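Household robots and the cost of the last exception

The usual argument about household robots is over whether a machine can do a given chore. That was worth arguing about once. A two-arm bench setup can now wipe, sort, stack and pour under reasonable conditions. The useful measure is how long it runs before a person has to step in, and on that measure the answer for homes is still no.

Consider the shop floor first. The packing line at Brulia has 12 stations, and 2 of them are automated. Both handle rigid cartons that arrive in a known orientation. The remaining stations handle bags, lids, loose fittings and returns. The cycle time of the automated pair is fine. What keeps the other stations manual is the exception rate. A human packer who meets a crushed corner turns the carton over and carries on. The cell stops and raises a flag.

Kitchens are made almost entirely of exceptions. Bowls are curved and shiny, which troubles depth sensing. Small pieces end up behind large ones. Two arms sharing one work surface have to stay out of each other's way, and the planner tends to buy safety with time. In the Anell trial, clearing a table took a median of 6 minutes. A ten-year-old does it faster, with complaints.

Vendors answer with success rates. Clirkik quotes its figures per grasp. Per grasp is the wrong unit. Putting away one load of dishes takes some 150 grasps, and a small failure rate on each one adds up to a near certain failure per load. A buyer should ask for unattended hours between interventions, measured in a room the vendor did not set up.
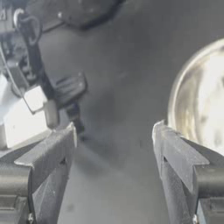
Hardware is a smaller part of the problem than it used to be. Parallel fingers are crude next to a hand, but they are cheap, they can be replaced with a screwdriver, and they cover a large share of common objects. Recovery is the weak point. Adugna's controller retries a missed grasp from the same approach angle, and then retries it again. Knowing that a grasp has failed and knowing why are separate problems, and most of the published work deals with the first.

My expectation is that shop floors will keep automating one station at a time, wherever the parts can be made to arrive the same way up. Homes will get single-task machines well before they get a general one. I would change my mind for one uncut week of logs from an ordinary kitchen, with every intervention marked.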